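## How does a town pick its leaders?

Imagine a town called Zemeren, where 2000 grown-ups are allowed to vote. The town council has four seats, and this September they're all up for grabs!

Zemeren is split into four parts called wards. Each ward picks one person to speak for it. Duder Ward is by the river, and Amundsen Ward is up on the hill. People in Duder might want a new bridge - people in Amundsen might care more about snow plows.
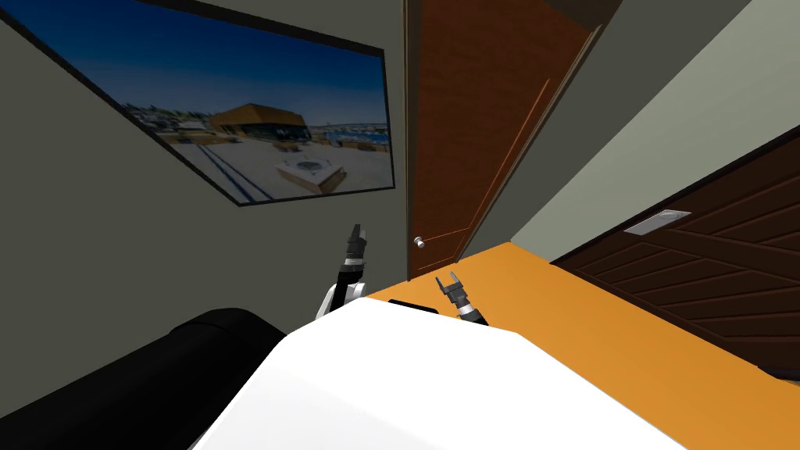

On voting day, each voter marks a ballot in secret. That way you can choose who you really want, even if your best friend picks someone else. Then the votes get counted, and the person with the most wins the seat.

Can one vote matter? You bet! Say 100 people in Arnetti Ward vote for one person and 99 vote for another. If just two more people had shown up, the result could have flipped!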